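出门住酒店 自己带的东西怎么收怎么用 攒下来的小办法

更新:2019年10月9日 星期三

先说好,写得急,想到哪写到哪。一年里有小半年在外面住,好酒店住过,山里的小旅馆也住过,下面都是自己用得上的。不讲哪家好哪家坏,只讲收拾、洗晒、厨房角那点事。

出发前一晚

箱子别临走那天才收。前一晚收,早上只放洗漱包和充电线。

衣服卷着放,衬衫例外。衬衫扣子全扣上,领子里塞一双卷好的袜子,领子就不塌。到了马上挂,别等晚上。

鞋套浴帽。上次住店没拆的那种一次性浴帽,带回家,套鞋底正好。两只鞋底朝外,靠箱子轮子那边放,重的都往轮子那边放,立起来才不倒。

液体一律拧开盖子,垫一小块保鲜膜,再拧回去。洗发水、酱油、精油都这么弄。飞机上漏过一次,整箱衣服一股薰衣草味,洗了三遍。

药单独一个小袋,随身。说明书折好一起放,别嫌占地方。

家里冰箱走之前看一眼:叶子菜吃掉或者送邻居,豆腐别留,牛奶别留。垃圾一定带下楼。洗碗机门开一条缝,不然回来一股霉味。冰格里的冰倒掉,重新冻。

进房间头十分钟

别急着躺。先开灯,看床垫四个角,看床头板后面,看行李架。箱子先放浴室瓷砖地上或者行李架上,不放床上,不放地毯上。

水龙头放一分钟再用,久没人住的房间尤其要放。淋浴也是,人先站外边。

空调遥控器用湿巾擦,电视遥控器、门把手、灯开关一起擦。一张湿巾够了,从干净的擦到脏的。

烧水壶:先闻。有味就装满水,加一包白醋,没有白醋加柠檬片,烧开,放二十分钟,倒掉,再烧一壶清水倒掉。底上白白的一圈是水垢,不吓人,醋泡一下就掉。实在不放心自己带折叠壶,我那个是 Tusar 的,硅胶壁,头几次有点味,多烧两回就没了。注意看电压,带出国之前一定看,底下标着。

衣架不够问前台要,一般都给。裤架没有的话,拿普通衣架,对折一张厚纸搭在横杆上,裤子再搭上去,不出印子。

浴室里洗小件

内衣袜子当晚洗,别攒。攒三天就不想洗了。

洗脸池塞子漏水的多,垫一个保鲜袋再塞,就不漏了。洗衣液带一小瓶,眼药水瓶那么大够用一周。没带就用沐浴露,量少,多过两遍水。别用洗发水,滑,过不干净。

洗完不要硬拧。平铺在干的大浴巾上,卷起来,像卷寿司那样,膝盖压上去跪一会儿。打开,再挂,第二天早上基本干了。羊毛的更要这么弄。

挂哪里:淋浴间里那根拉绳,有的藏在墙上一个小圆盒里,拉出来挂对面钩子。没有就用衣架挂在空调出风口边上,别堵死。不要搭在台灯上!烤糊过一条围巾。

海边住的话泳衣先用清水泡,泡够了再洗。沙子别在浴缸里冲,堵。在阳台抖,等干透了抖,湿的时候越弄越进去。

阳台上晒东西记得夹子。风大,海边那种风,毛巾直接飞到楼下泳池。夹子带四个就够,多了也用不完。

皱了怎么办

洗澡的时候衣服挂浴室里,门关上,热汽熏十来分钟,拿出来用手捋平。棉的亚麻的效果一般,丝和化纤好。

熨斗先在旧毛巾上试一下,看有没有黄水出来。有的酒店熨斗几年没清过,一喷就是一滩锈水,白衬衫就完了。

领子急用:直发夹板,夹领子和袖口,低温档。够应付晚饭。
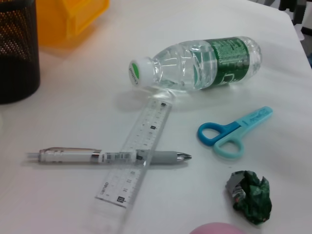
水喝剩一些也别扔。

小厨房,公寓式酒店那种

锅先洗再用,不管看着多干净。刀一般都钝,找个瓷碗,翻过来,碗底那圈没上釉的地方磨几下,切番茄没问题了。磨完擦一擦刀再切。

砧板有味,撒盐,半个柠檬切面朝下来回搓,放五分钟再冲。

调料不要买大瓶。盐和糖从家里带,装在装隐形眼镜的小盒里,新的!没用过的!左边盐右边糖,写个字贴上去,我就搞混过,甜的炒蛋,也吃了。

米饭没有电饭锅怎么煮:小锅,米一份水一份半,泡二十分钟,大火开了转最小,盖紧,十二分钟,关火再焖十分钟。中间不开盖。不要开盖。

买水看一下大小,500 毫升的随身带,大桶的放房间。空瓶子别马上扔,洗干净可以装米装豆子,剪掉上半截能当漏斗,油倒回瓶子里用这个。剪口毛边用打火机燎一下,小心手。

微波炉脏:一碗水,加两勺醋,叮五分钟,别马上开门,等一会再开,一擦就掉。碗烫,垫布。

早餐那点事

自助早餐想吃热的,早去或者赶在补菜的时候。补菜基本就是半点整点,看厨房门就知到了。

煮蛋自己计时。水滚放进去,六分钟溏心,九分钟全熟。酒店那个蛋篮子常常没人管,自己记着点。

面包片烤一遍不够,厚的要过两遍。第一遍出来别涂黄油,凉了再说。

东西坏了先别找人

行李箱拉链卡住:铅笔芯在齿上来回涂,慢慢拉。没铅笔用蜡烛头,用润唇膏也行,就是沾灰。

拉链头掉了,回形针穿过去先顶着。

箱子轮子缠头发,剪刀尖挑,挑不动就用小刀沿着轴划一圈。回家再上一滴油。我用 Lemholm 那罐喷的,喷一下就够,多了滴地毯上很难看。

眼镜螺丝松:透明指甲油点一点,干了就不退了。出门带一小瓶,丝袜勾了也用得上。

插头松、总掉:床头插座用久了就这样。换一个,别拿胶带缠着充一夜,危险。带个短的插线板,五孔的,一个转换头就够全家用。

窗帘关不严漏光,用裤架那两个夹子夹上。这个大家应该都知道了。

淋浴花洒出水歪,孔堵了,手指肚搓一搓橡胶头,水垢就出来。不是橡胶的别硬捅。

读者来信里挑的

Flurina Gasser 写信来问,九月份住山里,房间潮,早上衣服摸着都是湿的,怎么办。答:空调开除湿,不是制冷,很多人按错。衣柜门开着,别关。鞋里塞报纸,一晚上换一次。箱子不要合上。咖啡渣晒干了装袜子里也能吸一点味,吸潮就一般。家里带几包饼干盒里的干燥剂最省事,用完回家扔。

她还问羽绒被闻着有股味要不要换。换,直接打前台,不用不好意思。

又有人问洗衣袋那个价目表,衬衫一件比我买的还贵。所以前面说了,自己洗。要送就只送西装,送之前口袋掏空,自己数好件数写在单子上,拍一张。

还有人问 Fankhauser 那种厚浴巾回家怎么洗才软。新的先过一遍清水,不放柔顺剂。柔顺剂用多了反而不吸水。半杯白醋放柔顺剂那一格,晾之前用力抖,抖到啪啪响。不要晒太久,晒硬了再抖也没用。

退房那天

前一晚先收一半。早上检查顺序我是固定的:插座、浴室门后钩子、淋浴架、保险箱、床和墙之间、冰箱。冰箱最容易忘,丢过一整块奶酪。

保险箱里放一只鞋,或者车钥匙,没这个出不了门的东西。

脏衣服用单独袋子,我那个是 Drirnelard 的网袋,透气,便宜的也一样用。湿泳衣来不及干,浴巾卷一次再装塑料袋,到家第一件事拿出来。

箱子回家别直接进卧室。轮子擦一遍,里子吸尘器吸一遍,敞开放半天再收。里面丢一块没拆的香皂,下次打开好闻。

枕头喷雾、香薰之类有人问配方,下次写,今天来不及了。烧水壶除垢那段有人说柠檬酸更快,对,一小勺就够,记得多冲两遍。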